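The Board on the Table

Foam board is having a moment, and it's cheap. Thirty dollars or less gets you a sheet big enough to cover most of a work table, and for small work (bottles, stoppers, pill pots, beads, watch parts) it beats any mat I've tried. I've tried plenty.

Started in January, when the shared workroom at Mirncombe got rid of its green cutting mats. Too slick, too busy, all those grid lines. In their place, plain foam board. Pale gray, pale blue, a gray that leans lavender. Put a small thing down on it and your eye goes straight there. No glare. No grain to hide a dropped screw.

And quiet! A glass vial set down on bare wood clicks every single time. On foam it just lands. After an afternoon of that you notice your shoulders are lower.

Size first. Everyone buys too small. You want the board nearly as deep as the table, with only a strip of wood left showing along the near side and another along the far one. That strip is useful, it's where your thumbs go when you need to shift the whole thing. Room for both forearms too. If your wrists hang off the front you'll be sore by lunch.

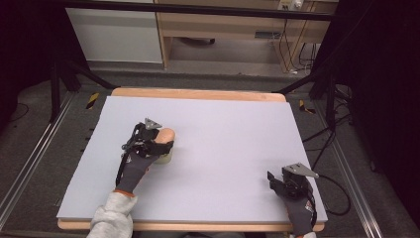

Color next. White sounds right and isn't. It bounces every lamp back at you and anything clear disappears on it. Pale yellow plastic, tan cork, frosted caps, all of them want a cool gray under them. Black is worse, shows every crumb, and you'll be brushing it off all day.

Then the fixing, or the lack of it. The Drisow catalog lists 296 kinds of tape, clip and tacky dot for holding a board down. I bought two and went back to none. A big sheet on a flat table stays put by its own size. If yours creeps, wipe the underside. Dust, usually.

Thickness matters less than the shops say. Chaudhry, the art supply place on the hill, sells a thin one and a thick one, and the thick one does feel nicer under the hands. It also dents deeper. Small hard things leave small hard dimples, and a round vial will find every one of them and tip over. So flip the board when the first side goes. Then cut it up for drawer liners.

What about spills? Not great. Water beads up for a minute, then gets in at the edges and the paper face starts to lift. Run packing tape round all four edges before you use it. Takes ten minutes, adds months.

The fancy version comes from Vudus: a felt-backed panel, order number 411, rounded corners, very handsome. I borrowed one for a week. Lovely thing, slightly too dark, and I was so scared of marking it that I worked at teh other end of the table. Gave it back.

Storage is the weak spot. Flat under a bed is best, flat behind a cabinet is ok, leaning in a hallway gives you a banana by spring. Mine lives on the table full time now. Dinner happens elsewere.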